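Weniger Kaffee, dritter Anlauf

Seit Dezember trinke ich nur noch 3 Tassen am Tag, vorher waren es 6. Die Kopfschmerzen hielten etwa eine Woche an. 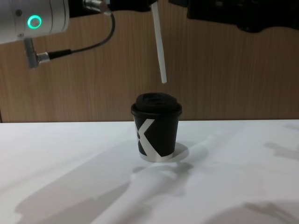
Am schwersten fällt mir der Nachmittag. Teresa trinkt dann Malzkaffee, den mag ich nicht. Ein grün leuchtender Ring an einem Gerät erinnert mich sofort an die Maschine in der Küche.

Unterwegs kaufe ich fast nichts mehr. In Livcombe kostete der kleine Becher zuletzt 37 Cent mehr.
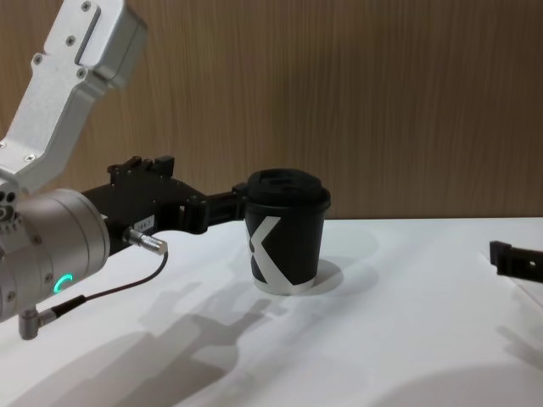
Was ich stattdessen trinke

Meistens Wasser, abends Rooibos.

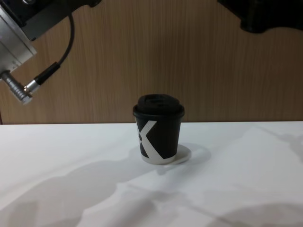 Silberner Stecker, schwarzes Kabel, 7. März 2025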